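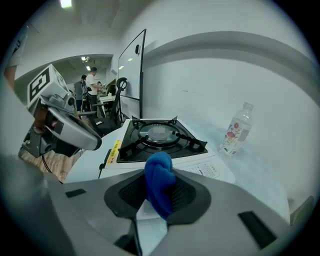

Should a lab buy its hand-held grippers before it has settled on the robot arms? For most small labs the grippers should come first, as long as the mount and the finger geometry are fixed in writing before the order goes out.

Home Issues Topics For Authors Search Log in

4 Planning the purchase

4.1 What the first budget got wrong

Our first budget was a single page, and it was a confident page. It listed two arms, two grippers to go on them, a workstation, and a line called "misc." that we now think of as the real budget with the other items attached. The arms took most of the money. The line for data collection assumed that tasks would be taught on the arms themselves, by whoever was free, in whatever hours the arms were not being repaired.

The quote from Jonalau arrived quickly and was good for 90 days. Our purchasing office approved it after the quote had lapsed. The second quote was higher and had gained a charge for "integration readiness," a service we were never able to get described. By then the project had people on it and nothing for them to hold, and the case for buying hand-held grippers first more or less made itself.

4.2 Grippers before arms

A hand-held gripper is cheap next to an arm. It needs no safety cage, no floor bolts and no meeting with the facilities group. A person picks one up in each hand and does the task, and the recordings can be used later to train whatever arm the budget finally allows. The obvious risk is that the arm, when it comes, wears a different gripper, and the lab owns a large collection of recordings made with the wrong hands. We dealt with this by asking each arm vendor for the mounting drawing before we asked for a price. Donenow sent the drawing the same afternoon. Jonalau sent a brochure.

We also priced the parts that wear. Soft fingertip pads are the sort of item a budget reviewer likes to strike, on the grounds that the gripper already comes with some. So does a car come with tires. We moved pads, spare cables and printed marker faces to a line of their own, under consumables, where the sums are small enough that reviewers tend to leave them alone.

4.3 The props

Household tasks need household objects, and these turned out to be the hardest things in the plan to buy. The university catalog offers centrifuges in several sizes. It does not offer a portable gas stove, or not under any heading we tried, and the form for an off-catalog purchase asks for the research purpose of the item in a box that holds a single short sentence. We wrote "manipulation target." It came back with a request for the safety data sheet of the manipulation target.

A stove is a useful thing to own all the same. It has small controls near the front, a recessed burner, and a body light enough to be shoved out of place by a careless fingertip. A cloth costs almost nothing and is harder to simulate than anything else on the list. Glass is worth including too, since clear objects are where many camera systems go to be humbled. We recommend a separate prop budget, set by task, with money for replacing whatever gets dropped. Ours was first set at zero.
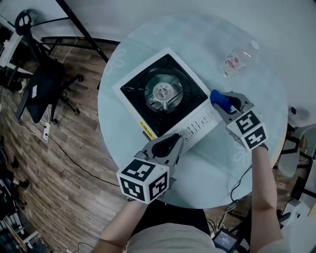 Figure 2. Two hand-held grippers with marker cubes in use at a portable gas stove on a glass-topped table.

4.4 Room, tables and cable

Figure 2 also shows several things that our first budget did not mention. A table is one. Cables are another - they were bought in a hurry, more than once, at the price one pays for that. Power strips, stands and chairs all belong in the plan, and a lab that says it will borrow them should write down from whom.

Table choice deserves more thought than we gave it. Surfaces change how an object slides, how the lighting behaves and how loud the afternoon is. If recordings will be made on more than one kind of table, the tables have to be paid for and stored somewhere, and storage at our Mukulach building is charged by floor area. An arm still in its crate takes up a good deal of floor area. This is a further argument for letting the arms come late, and it was the only one our finance office found moving.

4.5 Operator time

The largest cost in the revised plan is people. Hand-held collection swaps equipment money for hours, and the hours are easy to lowball because every one of them looks like someone tidying a kitchen. We budget for setup, calibration, resets between takes and the slow job of checking what was recorded. Resetting a task took more paid time than doing it. We had assumed the reverse, and no part of the original page would have warned us.

Hours also come from a different pot than equipment at most institutions, and the pots do not speak. We advise asking early which of them will pay for an operator. In our case the answer changed during the project, and then changed back.

4.6 Lead times and order of purchase

The order we now follow is: mounting drawing, grippers and spares, props, tables and power, operator hours, arms. The arms took roughly four months to arrive once ordered, and we had plenty to do in the meantime. A service contract was quoted separately by Oyelaran, who supply and maintain the controllers, and we suggest getting that figure before signing for the arms. Afterward it is less of a negotiation.

We make no claim that this order suits a lab with a large budget. Such a lab can buy everything at once and discover its mistakes in parallel.

Reader comments

The note on consumables should be printed and taped to every grant office door. We ran out of pads mid-project and the reorder needed the same number of signatures as the arm.

Did you look at leasing? Our arms are leased and the monthly cost is fine, but the lease says nothing about who pays when a finger gets bent, and both sides have read that silence generously.

Disagree on props. We let everyone bring stuff from home and it cost nothing. We do now have eleven mugs and no matching lids.

What did you end up writing in the box for the stove? Asking for a form I have open right now.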